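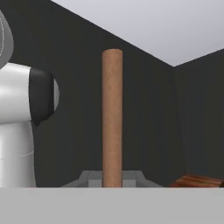 Ensayo de adherencia de pinturas al agua sobre frentes de mueble reutilizados

Autores: Margarida Cardoso, Ikechukwu Ajayi y Eduardo Simões
Tutor: Abílio Cunha
Entrega: 28 de abril de 2021

1. Objeto

Se estudia la adherencia de un esmalte acrílico al agua aplicado sobre frentes de tablero de fibras procedentes de desmontajes de cocinas. La variable principal es la preparación del soporte. Quedan fuera del alcance la resistencia química y el envejecimiento por luz ultravioleta.

2. Material

El almacén de recuperación Trelau cedió 51 frentes con acabado original de melamina o laca. Se descartaron los que presentaban hinchamiento en los cantos. Del resto se cortaron 194 probetas cuadradas, repartidas en 4 grupos según el tratamiento previo:

Grupo A: desengrasado con alcohol isopropílico.
Grupo B: desengrasado y lijado con grano P180.
Grupo C: desengrasado, lijado e imprimación Juvwood.
Grupo D: desengrasado e imprimación Juvwood, sin lijado.

El esmalte se aplicó con rodillo de espuma en dos manos. El secado se realizó en el aula taller, sin control de humedad.
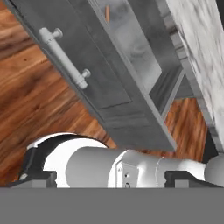

3. Procedimiento

La adherencia se evaluó por corte enrejado, con peine de 6 cuchillas y cinta adhesiva normalizada. Cada probeta se clasificó de 0 (sin desprendimiento) a 5 (desprendimiento generalizado). Las lecturas las hicieron dos operadores por separado; en caso de discrepancia se tomó el valor más desfavorable.

Los cantos se ensayaron aparte. El corte enrejado no es aplicable a superficies estrechas, por lo que se recurrió a una incisión longitudinal única y a una valoración cualitativa.

4. Resultados

El grupo A dio las peores clasificaciones, con predominio de los valores 4 y 5. El grupo B mejoró de forma clara sobre laca y de forma irregular sobre melamina. En el grupo C predominaron los valores 0 y 1 en ambos acabados. El grupo D quedó en una posición intermedia y mostró la mayor dispersión.

En los cantos la pintura levantó fibra en varias probetas de los grupos A y B. El fallo se produjo en el propio tablero, de modo que esas lecturas no informan sobre la adherencia del esmalte.

5. Limitaciones

Se desconoce la antigüedad de los frentes. La presión del lijado manual no se midió. Amândio Simões, del taller Matos, sugirió repetir el grupo D con un tiempo de secado mayor entre imprimación y esmalte; la repetición está prevista para julio, con probetas del mismo lote.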